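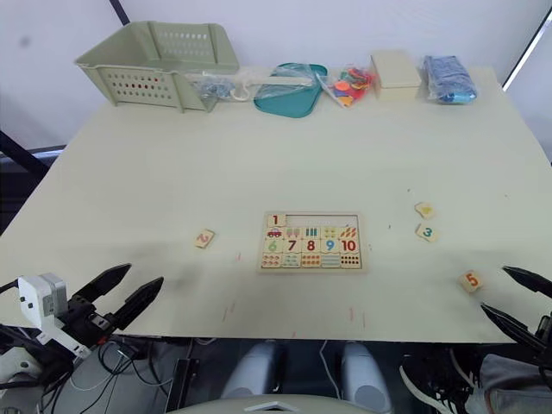
Kosis sells its Pulby learning package on one claim: show a two-armed robot a task 40 times and it will do it alone. The method write-up from Toft, the group behind the training recipe, says much the same with more charts. We ran it at Cuvbridge on a number puzzle for preschoolers, and I came away less impressed than the brochure wants me to be.

Setup is fine. The software took an afternoon, and the logging is the best part of the package – every run is easy to find and replay.

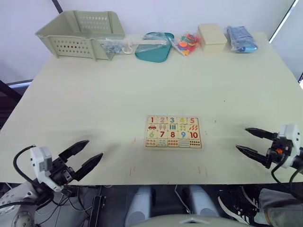
The number board with all its tiles in, both grippers open.

My trouble is with the headline result. Toft reports success over 300 trials, but a trial counts as a success if the piece ends up touching its slot. Touching! A tile resting crooked on the rim scores the same as one pressed flat. When I scored our runs by the stricter rule, the numbers dropped enough that I stopped quoting the published ones.

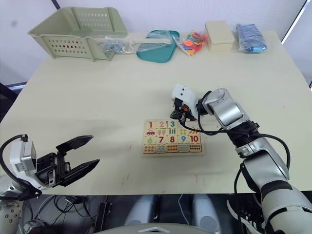 Right gripper over the top row, left arm held off to the side.

The two-arm part also deserves a harder look. The write-up calls it coordination, yet I found no test with one arm switched off. Without that, I can't tell what the second arm adds to a job like this.

The wrist view is where I'd give some credit. Turning it off hurt our results on tilted pieces, which fits what Toft says.

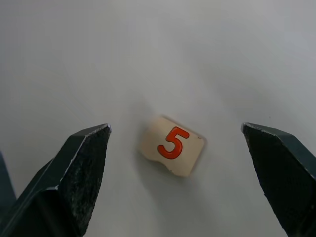
Wrist view of the 5, sitting at a slight tilt between the fingertips.

As for the extra 2000 practice runs in simulation, I saw little change with or without them, and they cost us a lot of computer time. An update is promised for May. I'd want the strict scoring and the one-arm test in it before paying for a second year. Two and a half stars, mostly for the logging.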